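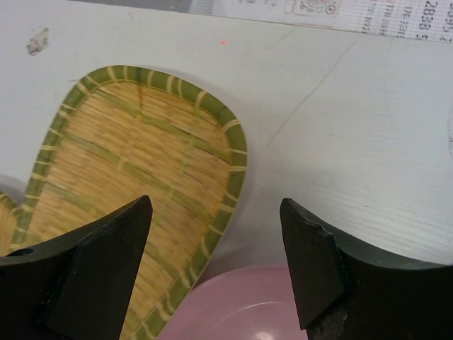
FOR IMMEDIATE RELEASE
16 August 2021

Pikell opens a second shop in Markau, and I couldn't be happier

Well, we did it! Pikell, my little store for baskets, trays and other woven things for the home, is opening a second location in Markau this Saturday at 10 a.m. The new place is at 113 Beddoe Street, right across from the bus station, in what used to be a shoe repair shop (we kept the old counter and the bell over the door, because how could I not).

If you've been to the first shop you know how tight it gets in there, especially in December, when people are passing baskets over each other's heads to get to the register. The new one is 866 square feet, with a proper stockroom and a back table where we'll run weaving classes on Thursday evenings. Classes take 13 people and cost $25, materials included. You don't need any experience. I started with none and my first basket leaned so badly it couldn't hold an apple.

We'll have 149 different pieces on the shelves for opening day, from bread baskets and serving trays to big floor hampers. Bamboo is what I get asked for most, so there's a whole wall of it. The Ekerska line, which sold out online back in the spring, is coming back too, and it will be in the Beddoe Street shop for two weeks before it goes on the website.

On Saturday there'll be lemonade and plum cake, and everything in both shops is 10 percent off until closing. Repairs can be dropped off at either location, and yes, I do still fix handles on baskets you bought somewhere else!

Opening hours at Beddoe Street are Tuesday to Saturday, 10 a.m. to 6 p.m. The original shop keeps its usual hours.

Press contact: write to the Pikell shop at 113 Beddoe Street, Markau, or stop by during the week while we're painting. Reporters are welcome to come early on Saturday, from 9 a.m.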